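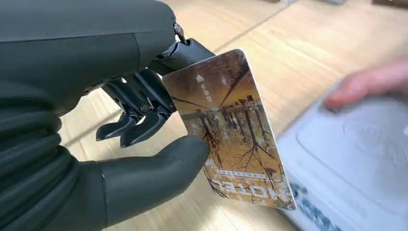
Fig. 1. Pinch grip on a flat card, thumb against upper finger.

Course handout 4: Closing the hand on thin objects
Evening course "Build a robot hand in the shared workshop", Prondulville
Notes by Sumathi Alva, revised 29th January

1. What we want from this session

In the last session you mounted the fingers and checked that every joint moves freely by hand. Now we will make the hand close under motor power and hold something thin. I choose a plastic card for this because it is a difficult object in spite of being so light. It has almost no thickness, it is smooth, and it bends a little when you press it in the wrong place. A foam ball forgives nearly every mistake in the control. A card does not forgive much.

Please read sections 2 and 3 before you switch on. Sections 4 and 5 can be read at the bench.

2. Power grip and pinch grip

In a power grip all the fingers wrap around the object and push it into the palm. The force is spread over a large area, so it matters little if one finger comes late.

In a pinch grip only the thumb and one finger do the work. The other fingers should be curled in toward the palm and kept there. Many beginners leave them open, and then the finger beside the pinch touches the object and turns it. Compare with Fig. 1, where the two lower fingers are tucked under the grip.

With two contacts there is one more problem. The object can rotate about the line between them. For a card this means that the free end drops if the pinch is near a corner. You may accept a tilted card for exercise A, but for exercise B you must take it nearer to the middle of one edge.

3. Friction and force

For two flat contacts with the same friction coefficient, the least normal force at each contact is

N = W / (2 x mu)

where W is the weight of the object and mu is the coefficient. For a plastic card W is very small, and the result will look ridiculous to you. Do not use it directly. The formula says nothing about the rotation I described, and nothing about the moment when the arm starts to move. We multiply the result by 18 in this course. Gayan Hettiarachchi found this factor by patience in October, and it has served us well for cards, envelopes and thin packages. I would not use it for glass.

If the card bows between the thumb and the finger, the force is too high or the two contacts do not face each other. Check the second thing first. Most often the thumb is set a few degrees wrong, and reducing the force will only hide it.

4. Before you switch on

Go through these points in pairs. One person reads, the other one looks and answers.

- The arm is clamped or its base is locked.
- The emergency stop is within reach of the person who is NOT typing.
- No cable passes between the hand and the arm segment. With the elbow folded, this gap becomes very small.
- Joint screws are snug. You should feel them stop, and then you stop also.
- The current limit in the Plikska configuration file is set to the value for your motor type.
- Long hair is tied, sleeves are up, lanyards are off.

About the screws: the pivots need a little play. A student of mine once tightened all of them very well, and the motor driver went into protection at the first command. If a finger closes well but returns slowly, loosen its pivot by a small part of a turn and try again.
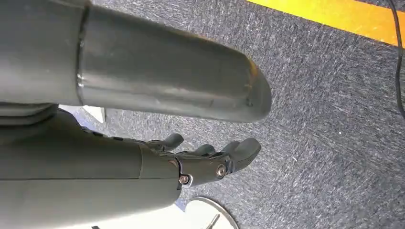 Next comes the rest position. Every program in this course must begin and end in it, also the short test programs which you write in two minutes and want to delete afterwards. In the rest position the hand is low and near to the body of the robot, the fingers are relaxed, and no motor is holding a load. Save it under the name "rest" and nothing else, so that the next group can use your file.

Keep the floor near the arm in order. Look down before you send the arm to rest, and look once more if somebody has been working beside you.

5. Exercises

Exercise A. Hand over a card. Your partner offers the card between the open thumb and finger. Close slowly, wait 2 seconds, then let your partner pull gently. Write down the motor current when the card begins to slip. Repeat with the card turned upside down and with the printed side to the thumb. Some cards have a different finish on each side, and you will perhaps see it in the numbers.

Exercise B. Hold during motion. Take the card at the middle of one edge, raise the arm, turn the wrist slowly and return. The card must not rotate visibly in the grip. If it does, describe in which part of the motion it began.

Exercise C (optional). Do the same with a molded plastic tray from the packaging box. The raised contours give the fingertip something to rest against, but they also make the contact point uncertain. Try at least two places on the tray and say which one you prefer.

6. Logging

The Okier logger keeps 2,000 samples and then writes over the oldest ones. Start it just before you close the hand, otherwise you will have a beautiful record of a hand doing nothing. Save the file with your group name and the letter of the exercise. Bhavana Unnithan has put a plotting script in the course folder; it expects the column names exactly as the logger writes them.

7. For next time

Bring your slip currents from exercise A, written on paper or in the shared sheet. Read the chapter on tendon routing in Gangadharan Venkataraman's course notes, at least until the part on pulleys. Groups which still need the small return springs should ask Shobha Rajan, the spare ones are in the drawer marked Achari.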